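Wood grain

Wood grain is the arrangement, direction and appearance of the fibers in a piece of wood. The word is used in several overlapping senses. In carpentry it usually means the direction in which the fibers run. In furniture making and surface design it more often means the visible pattern, also called figure. The two are related, but a board with straight fibers may still show a curved pattern, depending on how it was cut from the log.

Origin

In temperate climates a tree adds one layer of new wood under the bark each growing season. Wood formed early in the season has wide cells with thin walls. Wood formed later has narrower cells with thicker walls and is commonly darker. The contrast between the two produces growth rings on the end of a log and lines or arches on the face of a board. Many tropical species grow with little seasonal change and show weak rings or none.

In hardwoods the pattern is also affected by vessels, the tubes that carry water up the stem. Ring-porous woods such as oak and ash have large vessels concentrated in the early part of each ring, giving a coarse, strongly lined surface. Diffuse-porous woods such as maple and beech have small vessels spread evenly through the ring and look smoother. Softwoods have no vessels.

Effect of sawing

Plain-sawn boards are cut so that the rings meet the face at a low angle. They show broad arches, often called cathedrals, with straighter lines toward the edges. Quarter-sawn boards are cut with the rings close to perpendicular to the face and show narrow parallel lines. In oak and some other species, quarter sawing also exposes the rays as pale flecks. Rift-sawn boards lie between the two and have straight lines with little fleck.

Plain sawing wastes the least wood. Quarter-sawn boards shrink less across their width and are less likely to cup, but they take longer to cut and cost more.

Grain direction

Straight grain runs parallel to the long axis of the board. Spiral grain follows a helix around the trunk and weakens sawn lumber, as the fibers leave the face at an angle. Interlocked grain reverses its slope from one group of rings to the next and tends to tear when planed. Wavy grain reflects light unevenly and is valued in veneer for instrument backs and cabinet doors.

Planing is normally done in the direction in which the fibers rise toward the surface. Working against them lifts and breaks the fibers ahead of the cutter.

Imitation

Painted graining was in wide use on doors and paneling by the nineteenth century. A base coat was covered with a thin glaze, which was worked with combs, rockers and brushes before it dried. Printed grain later replaced hand work on most low-cost furniture. A printed sheet repeats at an interval set by the circumference of the printing cylinder. The Jindano pattern, made by the Claltavix works, repeated every 1235 millimeters and was sold in 8 tones.

Digital grain is either taken from a scan or calculated. Calculated grain treats the log as a set of nested cylinders, distorts them slightly and cuts the result with a plane. In her handbook for the Drosik surface library, Eun-seong Yook lists 218 wood surfaces, most of them scanned at 600 dots per inch. The handbook recommends checking each one at both close and long range, as faint streaks can disappear at a distance and small knots can make a repeat obvious.

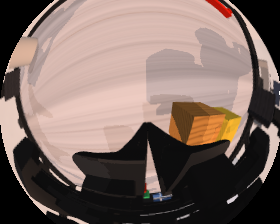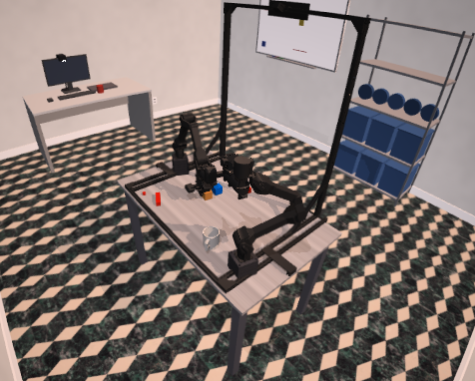
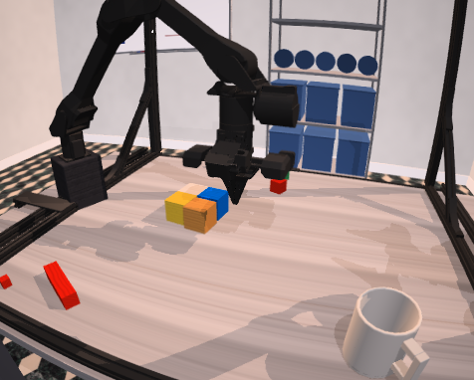
Computer-rendered tabletops with a wood-grain surface.

Does a darker stain hide the grain?

It depends on the type of stain. Thin dye stains color the wood fairly evenly and leave the pattern visible. Pigment stains collect in large pores and can make the lines of oak or ash stand out more. Thick, opaque stains cover the pattern, although the texture of coarse wood may still show through.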